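A good word for the junk drawer

Elīna Paju has her arms in somebody's kitchen drawer up to the elbows when I come in, and she doesn't stop. "Sit anywhere that isn't a pile," she says. I find a stool. The Stamen workroom in Olthorpe opened as a shoe repair shop in 1966, and it still has the long counter and the bad light at the back, which she has fixed with lamps.

Stamen takes in the things people don't know how to give away. Its best-known project, Bravo, is all about the bottoms of drawers: you bring the contents in a bag or a box, Paju and her helpers go through it, and the good stuff goes back out into the town. I had expected a grim sort of place. It's one of the happiest rooms I've been in this year!

"People apologize when they hand it over," Paju says. "They say, oh, it's only rubbish, I should have thrown it out. And then you open it and there's a working tape measure and the one key for the shed they've been breaking into for years. I love a drawer. It's the only place in the house where nobody has been showing off."

She started with her aunt Irine's. Irine was moving to a smaller apartment and wanted the kitchen drawers tipped straight into the trash, and Paju asked to take them home for the weekend instead. "I went through them on the floor with a cup of tea. By the end I knew what she fixed, what she'd given up fixing, which batteries she bought. I phoned her about every second thing. We'd never talked so much."

So she kept going, first for neighbors and then for anyone. Bravo logs each drawer in a ruled notebook, and she turns it around to show me the current total: 497 drawers handed in, 486 finished, 11 to go. She says the 11 as if they were presents, and she has clearly been saving the one with the fishing gear in it (she can smell it through the bag).

I ask how she begins, because I have a drawer like this at home and I have been beginning it since spring.

"You tip it out," she says. "All of it. You can't sort a drawer inside the drawer, you just push things from one end to the other and feel busy. Tip it into something with sides, so the little stuff stays put, and then take the biggest thing first. Big things are easy. You get a quick win and suddenly you can see the floor."

What about the small things?

"Slower. Screws, caps, knobs, bits of packet. I pick each one up once, and I have to say out loud what it is. If I can't say, it goes on the shelf with the don't-knows and somebody who comes in on Friday will know. There's always a plumber or somebody's grandmother. They fight over it, it's wonderful."

She likes metal bins for the work and has opinions about plastic ones, most of which concern the noise. A screw dropped in metal tells you it has landed. They scratch, they go cloudy, and she could not care less. "A scratched bin is a bin you're not afraid of. You can slide things, drag things, scrape the crumbs into the corner." 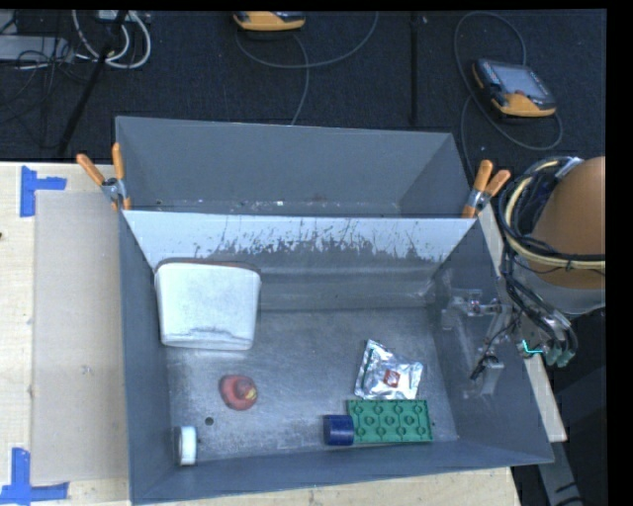
Page last changed: August

The clamps with the orange grips are a favorite of hers too. "A spring clamp at each corner where two bins meet. One squeeze and it's on, one squeeze and it's off. I used to spend half the morning chasing bins across the tabletop." She is just as keen on a mixed load, foil packet and all, and when I point at the small red thing with the knob she lights up. "See, that would get a whole conversation. Red things always do."

The crumbs and specks get her attention last. Every drawer has them, she says, and she sweeps them out with a dry paintbrush before the next one is tipped in. It takes a minute and she hums through it.

I ask whether she ever gets tired of other people's odds and ends. She has to think about that. "Of elastic bands, yes. They go sticky and then they break when you look at them. But everything else? Somebody put it in there because they thought it might come in handy. That's a nice thought to have had about a thing, and I get to find out if they were right."

Before I leave she asks what's in mine. I tell her: string, a dead flashlight, takeout menus, a hinge. She wants to know what kind of hinge. I don't know what kind of hinge, and I end up promising to bring the whole drawer over on Friday, when the workroom is open until six and there will be people there with views on hinges.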